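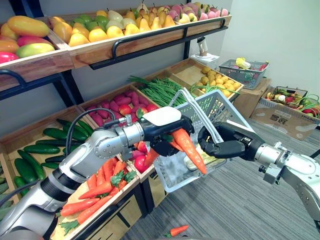
3.2 Display layout and stocking

The produce stand used in the study was a tiered wooden display on a black metal frame, of the kind sold to small grocers and farm shops. Crates ran along the top, and the tier below sloped down toward the shopper. Artificial produce was used throughout. Real fruit changes color and softens over a few days, and the two rounds of the study, in September and October, had to offer the same goods in the same condition.

Items were assigned to containers by type. Mangoes had a crate of their own at the left end of the top tier. The long crate beside it held a mixed heap of pears and green apples, with peaches kept together at the right end. Cucumbers went in a tray on the left side of the middle tier. We kept the heap mixed because shop owners interviewed in the first phase told us that pears and apples drift together during the day whatever the staff do in the morning. A fully sorted stand would have been easier to restock but would have looked like no shop our participants used.

The stand was set up on Tue 27 September at the Zoltunport site and stayed in the same position until the end of the study. The stocking plan was drawn up by Faraji Tanui, who had earlier prepared the layouts for the Mutari pilot. In that pilot the crates were filled level with the rim, and several shoppers said the stand looked half sold out. For the present study the fruit was heaped above the rim. This made the stand look fuller but also meant that a pear pulled from the low side of the heap could bring others down with it. We recorded such slides as a separate event and did not treat them as errors by the shopper.

3.3 Shopping task

Each trip began with an empty plastic shopping basket and a short list. Lists named the type of produce and the number wanted, with no mention of color or size. A list could ask for mangoes, for example, but the choice among yellow, red and blended ones was left open. The basket was the ordinary hand-held type with perforated sides and one tall handle. Wheeled baskets were tried in the pilot and dropped, as they kept shoppers too far from the upper crates.

We logged 300 trips in total, of which 223 were complete enough to use. Most of the excluded trips had a list that did not match the stock on the stand that morning, an error in our own paperwork that was corrected before the October round. The 223 usable trips gave 900 placements, where a placement is one item moved from the stand into the basket and released there.

For each placement we noted the item, the container it came from, what was already in the basket, and where the new item came to rest. Resting position was coded under four headings: flat on the bottom, against a side, on top of another item, or sticking up past the rim. Long items such as carrots and cucumbers were coded by the position of the thicker end. Figure 4 shows the coding sheet with one trip filled in.

3.4 Order of packing

Shoppers were not told to pack in any order. Many grocery guides advise putting heavy, firm goods in first and soft goods last, and we wanted to see how far people follow this when nothing can bruise. The Echeverri checklist, which we used to score packing order, gives each type of produce a firmness rank. Carrots and cucumbers rank as firm, apples and pears as medium, and peaches and mangoes as soft. A trip was scored as ordered if no firm item went in after a soft one.

The checklist does not deal with items that are taken out and put back. We counted only the final placement in these cases and marked the trip with an R on the sheet. Returns to the wrong crate were left as they were until the trip ended, after which the stand was reset from the stocking plan. The same reset was done after every trip at Zoltunport. At the second site, Iltik, it was done after each block of trips, and results from the two sites are therefore reported separately in Section 4.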